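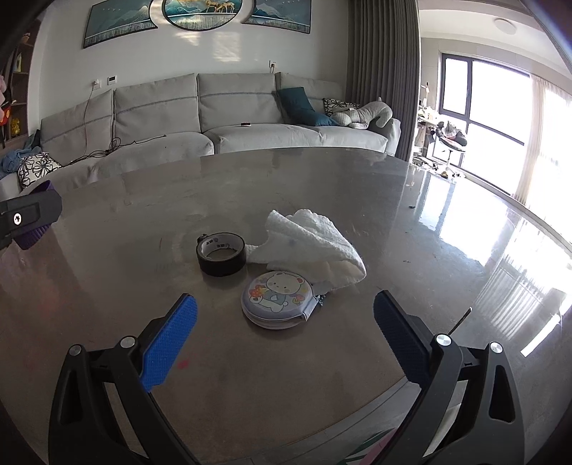
Figure 1. Tabletop work area from the hand-held gripper: tape roll, cloth and round zippered case.

Course Handout 4: Learning Manipulation from Hand-Held Gripper Demonstrations

Nelthorpe Institute, Robotics Laboratory Course
Instructor: Teresa Szulc
Read before the Monday session.

1. Purpose of this handout

The previous handout dealt with teleoperation, in which a person drives a real arm and the arm's own motion is recorded. This handout covers the second route to demonstration data. The person holds the gripper directly, a camera mounted on the gripper records the view, and the motion of the camera is recovered afterward. No arm is present during recording. The policy trained on the data is later run on an arm fitted with a gripper of matching shape.

The method is used throughout the Niven exercises, and students are expected to know its assumptions before they begin the second assignment.

2. Definitions

Demonstration. One continuous recording of one attempt at a task, from the moment the operator signals a start to the moment the operator signals an end.

Observation. The wrist camera image at a given time step, together with the measured jaw opening.

Action. The change in gripper pose over a short horizon, expressed in the gripper's own frame at the current time step, together with the commanded jaw opening.

Relative action. An action in the sense above. Absolute actions, expressed in the frame of a table or a robot base, are not used in this course. A home has no fixed base frame, and a policy trained on absolute positions in one room will fail when the table is moved.

3. The observation

The wrist camera sees the jaws and the objects at once. This has practical consequences for learning. The jaws occupy a nearly constant region of the image, so the network can treat them as a reference against which the object is located. In Figure 1 the open space between the two blue pads lines up with the case. The position of an object relative to that opening is a useful cue for the approach, although one image by itself does not establish distance.

The same view has weaknesses. The closing jaws can hide the object at the moment of contact. Glossy surfaces return reflections of windows and curtains, and these move across the image as the camera moves. A feature tracker may take a reflection for a fixed point on the table. The Zatcombe notes, distributed in the first week, give the derivation of the resulting pose error. Students should work through it once by hand.

4. Recovering the trajectory

Camera motion is estimated by visual tracking combined with inertial measurements. Let T(t) denote the estimated pose of the gripper at time t. The relative action over a horizon h is

A(t) = inverse of T(t), multiplied by T(t + h).

Two properties follow. First, any constant change of world frame, applied on the left of every T(t), cancels. Second, slow drift in the estimate has little effect over a short horizon, while a sudden jump has a large one. Drift is therefore tolerated in this course and jumps are not. A demonstration containing a tracking jump is removed in full. It is not cut and rejoined.

5. Choice of setting and objects

A data set collected on a bare laboratory bench will produce a policy that works on a bare laboratory bench. The course accordingly uses furnished rooms, with ordinary belongings left where they are. Background variety is a property of the data and should not be tidied away before recording.

Objects are chosen so that they call for different grasps. A stiff ring such as a roll of tape may be taken across its width or by its rim. A round case must be approached near its widest line or it may slide out of the jaws. Cloth has no stable shape, and the grasp point has to be selected again in each demonstration.

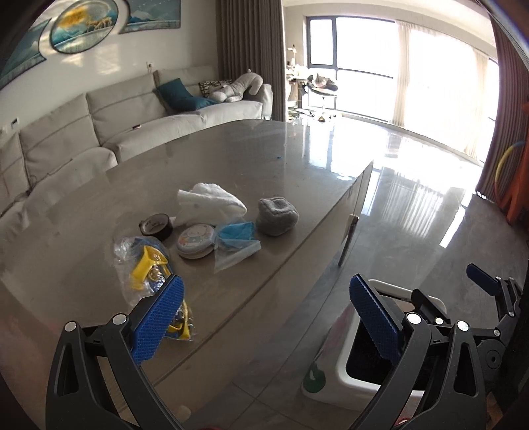 Bags of clear plastic present a separate difficulty. The visible contents suggest one boundary and the film itself has another, so that the jaws may close on film alone. Whether such a grasp is acceptable depends on the task definition, and the definition must be written down before recording starts. Changing it halfway through a session makes the success labels meaningless.

6. Result from the Usura comparison

The Usura comparison was run by the laboratory in September and is the source of the numbers used in the second assignment. The raw collection held 181 demonstrations. After removal of those with tracking jumps or unclear end points, 139 remained. Two policies of identical structure were trained for 3,000 steps each, the first on the raw collection and the second on the filtered one.

Each policy was then given 10 trials on the same pick-and-place task, from matched starting layouts. The filtered policy completed eight and the policy trained on the raw collection completed five. Most failures of the latter occurred in the last part of the approach, where the gripper stepped sideways before closing.

The number of trials is small. The comparison supports the practice of filtering, but it does not give a reliable estimate of the size of the benefit. Reports that quote a percentage improvement from this result will be returned for correction.

7. Preparation for the session

Students should bring written answers to the following.

(a) Show that a constant change of world frame cancels in the expression for A(t).

(b) A tracking jump of 2 cm occurs between two adjacent time steps. State which relative actions are affected for a horizon of h steps.

(c) Propose a rule for deciding when a cloth grasp counts as complete. The rule must be one that two people, labeling separately, would apply in the same way.

Answers to (c) will be exchanged between pairs during the session and applied to the same set of recordings. Disagreements should be noted on the labeling sheet and handed in with it.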